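Dauda novel out in paperback

Olanrewaju Dauda's second novel, The Paredes Road, is now in paperback from Olham Press. It first came out in hardcover in August and the first printing sold through in five weeks, so some members who ordered through the newsletter had to wait. Those copies have all been mailed.

The book follows two brothers who inherit a trucking business and can't agree on what to do with it. Dauda wrote most of it at night while working for a freight company, and the chapters set at the depot are the strongest part. It runs to 31 short chapters.

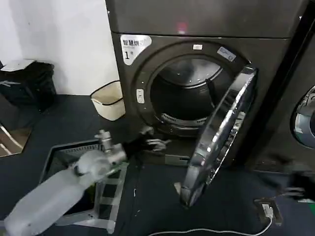
Beatriz Neves, who edited his first book, Cernum, also worked on this one. She has since moved to Zaluseck Books, where she looks after crime and general fiction. Dauda is writing a third novel and says it will be shorter than the other two.

Olham has set aside 200 signed copies for members of the readers' club. As of 6 December 2019 there were 149 left. Orders go through the usual form, one copy per member, and postage is included within the country. Please put your membership number in the comments box, as we can't match orders by name alone. Members who would sooner collect their copy from the office should say so on the form.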